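How Do You Build a Burger That Doesn't Fall Apart?

Have you ever picked up a burger and had half of it slide out the other side? It's all about layers! A burger is a little tower, and every tower has to start at the bottom. 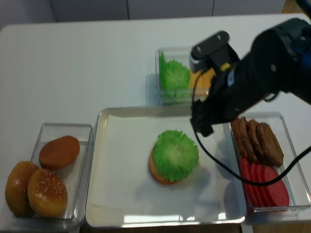
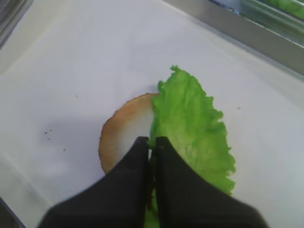 Bottom bun first, then a frilly green lettuce leaf.

Why lettuce so early?

Bread is full of tiny holes, a bit like a sponge. Those holes make it lovely and soft, but they also soak up juice. A lettuce leaf works like a raincoat for the bun! Its skin has a thin waxy layer that helps keep water out, so the bread underneath stays fluffy for longer.

Look for the veins

Next time you have a leaf of lettuce, hold it up to a window. Can you see pale lines spreading out like the branches of a tree? Those are veins. When the plant was growing, they carried water all the way to the crinkly edges.

What about the seeds?

The little pale seeds on top of some buns are sesame seeds. They grow in pods, and when the pods are ripe they split open. Toasting the seeds gives them that yummy nutty taste.

Try it yourself

Wash your hands, then ask a grown-up to help you make 2 small burgers, one with lettuce under the filling and one with lettuce on top. Wait 3 minutes and lift up the fillings. Which bottom bun is soggier? Draw what you find!

Words by Parvaneh Vahidi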